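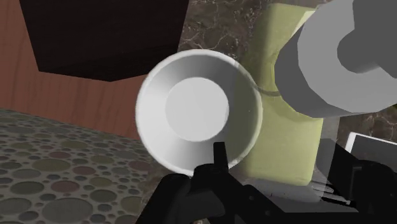 What is the meter of the long refrain in the Drurncombe songs? Iambic tetrameter in the first and third lines, trimeter in the second and fourth, with an extra unstressed syllable closing the second.

Diary > Reading notes > Verse > 17th July

Second full day on the Drurncombe songs. I finished marking the scansion of the first section, 110 lines, and went back over the places where I had left a query in pencil. Most of the queries concern the word "evening," which the poet treats as two syllables inside the line and three at the end of it. The practice is consistent enough that I have stopped marking it.

The refrain is harder. It appears 11 times in the sequence, and the text in the Susedell edition prints it the same way each time. The Hurum edition does not. In Hurum the fourth line loses its opening "and" from the sixth appearance onward, so that the line begins on a stress:

And down the lane the barley goes

becomes

Down the lane the barley goes

I had assumed a printer's slip, repeated by copying. After today I doubt it. The verses leading into the later refrains end on unstressed syllables, and the missing "and" keeps two weak beats from falling together across the stanza break. Someone heard that. Whether it was the poet or an editor at Hurum I can't say from the printed books alone.

Collated the two editions for the harvest section after lunch. Differences, leaving out spelling:

Song 3, line 8. Susedell "gathered," Hurum "gather'd." No effect on the count, as the word takes two syllables either way.
Song 5, line 2. Susedell has a comma after "wheat." Hurum has none, and the sense runs on into the next line. I prefer Hurum.
Song 7, line 12. Susedell "the slow hours," Hurum "the slower hours." Hurum gives a regular line only if "hours" is one syllable. Elsewhere in the song it rhymes with "flowers," which settles nothing.
Song 9. The last two stanzas are in reverse order in Hurum. The rhyme links work in both orders. The season does not: Susedell has the frost before the reaping.

Stopped for an hour and read the Mustonen introduction again. It claims the sequence was drafted in March and revised in summer, and takes the cold imagery in Song 9 as a survival from the draft. No source is given. The claim would explain the Susedell order, if the stanzas were written as they came and sorted later. I have put it down as possible and left the box on the sheet blank.

The introduction is also wrong about the rhyme scheme of Song 4. It says abab throughout. The third stanza is abba, in both editions, and the change comes exactly where the speaker turns from the field to the house. I would have thought that was worth a sentence. It gets a footnote on the word "lintel."

Read Songs 1 to 5 aloud in the evening at an even pace, tapping the beat on the desk. Song 2 drags. On paper it is the most regular of the group, and I think the regularity is the trouble, together with the number of end-stopped lines. Song 4 goes well. The short line in its last stanza needs a full silent beat after it or the close sounds hurried.

Notes now come to 1,000 words, mostly on the refrain. Tomorrow: the winter section, then check whether Hurum drops any other opening conjunctions. If it does so only in the refrain, the argument for a deliberate change is stronger. Need a new pencil and the other ruler, the clear one.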